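Bring Back the Sample Board

My sister and her husband are renovating their kitchen in Eravley, and in the past two months they have not touched a single piece of the material they are paying for. They chose the benchtop on a screen. They chose the cupboard fronts on a screen. The deposit was due before anyone offered to post them a sample, and the sample would have cost $12.

I think this is a bad way to sell things that people will lean on, cut over and wipe down every day for 20 years, and I think the trade knows it.

When our parents did their kitchen, they drove to Dudek, which had a showroom behind the timber yard. One wall was covered in offcuts on hooks. You took four or five home in a cardboard box, left your licence number at the counter and brought them back the next week. My mother put hers beside the window in the morning and under the fluorescent tube at night. She went off two of them straight away. The colour she had liked in the shop went green in our kitchen.

Dudek closed the showroom a few years ago and moved its range online. Sokex, which now does most of the fit-outs in the area, never had one. Its customers get a rendering tool and a catalogue of 123 finishes.
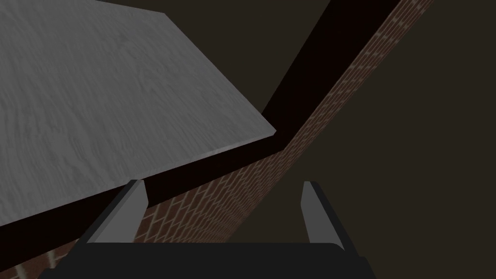
A pale grey streaked surface as a computer rendering shows it.

The renderings are good. I don't dispute that. They are useful for working out whether a fridge door will hit an island, and they have probably saved a lot of people from a bad layout. What they can't do is tell you how a surface feels under your hand, whether it shows fingerprints, or what your own light does to it. Grey is the worst offender. Every monitor has its own opinion about grey, and so does every north-facing window.

Szymon Kozłowski fitted kitchens for most of his working life and now does repairs. He told me that almost 500 of the jobs in his old invoice books began with a customer holding a piece of something. These days he gets calls from people whose new kitchen is faultless and who dislike it anyway. There is nothing for him to repair. The colour matches the code on the order, the contract has been met, and the owners live with it.

The argument against samples is cost. Offcuts have to be cut, labelled and stored, and some never come back. I accept that. A showroom also pays rent on floor space that sells nothing directly. But the cost hasn't gone away. It has been handed to the customer, who carries it as a risk on a purchase worth many thousands of dollars.

There are cheap ways to fix this. Asow, a small tile importer, leaves a box of samples at the Eravley library, and anyone with a card can borrow it for a week. It holds 71 pieces. When I went to look in June the box was out on loan, and there was a waiting list taped to the shelf.

Larger firms could do the same. Failing that, they could refund the sample fee against the order and hold off on the deposit until the sample has arrived. My sister's benchtop is due in six weeks. She has picked the paint to go with it from the same screen.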